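Sociologia do Trabalho e Automação
Aula 7 - O pano, a pia e a descrição de função

Na aula anterior ficámos a meio do caso Wendex, e retomo no ponto em que parámos: a empresa presta serviços de limpeza a hotéis e clínicas, e decidiu automatizar a parte do trabalho que, no organograma, cabia numa linha. A linha dizia "limpeza de instalações sanitárias". Quem já limpou uma casa de banho sabe que cabe ali uma profissão inteira. Quem escreveu o organograma, pelos vistos, mandava limpar a sua.

Dados do caso, para quem faltou. O hotel de Covcombe tem 157 quartos e 119 deles entraram na experiência, que começou em agosto, em plena época alta (a escolha do mês fica como tema para a disciplina de gestão). O braço robótico foi fornecido pela Zervas. O programa interno chama-se Nero, nome que o pessoal dos andares comentou com a generosidade que se imagina.

Antes do Nero, a tarefa da pia não tinha descrição escrita. Fazia-se. Para a entregar a uma máquina foi preciso decompô-la, e o documento resultante tem 638 linhas: onde agarrar o pano, com que força, o que fazer quando ele se dobra sobre si mesmo, quando desistir. Convém reparar na ironia contabilística. Um trabalho pago durante décadas como "não qualificado" ocupou uma equipa de engenharia durante meses, e a secção sobre dobras continua marcada como provisória.

O pano merece um parágrafo. Uma peça metálica tem sempre a mesma forma e chega sempre do mesmo lado. Um pano de microfibra tem a forma que lhe apetece. A literatura técnica chama-lhe "objeto deformável", expressão que também serve para alguns horários de trabalho que vamos analisar adiante.

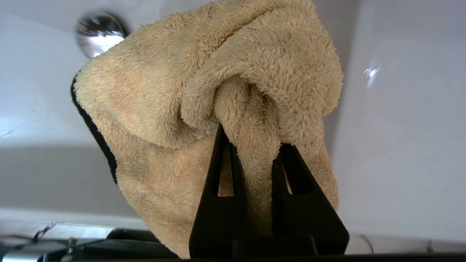
Fig. 1 - Pano de microfibra bege preso entre os dois dedos da garra, junto à cuba branca da pia.

O que mudou para as pessoas? Separem três planos, porque no exame costumam aparecer todos na mesma frase.

a) Conteúdo do trabalho. As empregadas de andares passaram a preparar o espaço para o robô, a escolher o pano e a repassar o que ficou por fazer. Nas entrevistas, várias chamam a isto "limpar atrás dele". O manual chama-lhe "supervisão de processo". O salário, até à data do estudo, não se pronunciou.

b) Ritmo. O tempo por quarto deixou de ser negociado no corredor com a governanta e passou a ser registado pelo sistema. Perdeu-se a margem de compensação: o quarto fácil que pagava o quarto difícil. Este é o ponto mais citado nas queixas, muito à frente do medo do despedimento - o que apanhou a direção de surpresa e não devia ter apanhado quem leu os textos da aula 2.

c) Saber. As 638 linhas saíram da observação de trabalhadoras experientes. De quem é esse conhecimento depois de escrito? A Wendex entende que é da Wendex. Voltaremos a isto a propósito do taylorismo, que tem a mania de regressar com nome novo e apresentação em diapositivos.

Uma nota de equilíbrio, para não sairmos daqui com um panfleto. Há ganhos reais nos relatos: menos horas curvadas sobre cubas e banheiras, menos contacto com detergentes agressivos. Algumas trabalhadoras com lesões no ombro dizem que não querem voltar ao sistema antigo, e quem discute automação a partir de uma cadeira confortável deve levá-las a sério.

Para preparar em casa: escolham uma tarefa doméstica que façam sem pensar e escrevam as instruções completas para alguém que nunca viu um pano. Máximo de duas páginas. Quem achar que chega meia página troca de texto com um colega e executa as instruções dele à letra. Tragam toalhas.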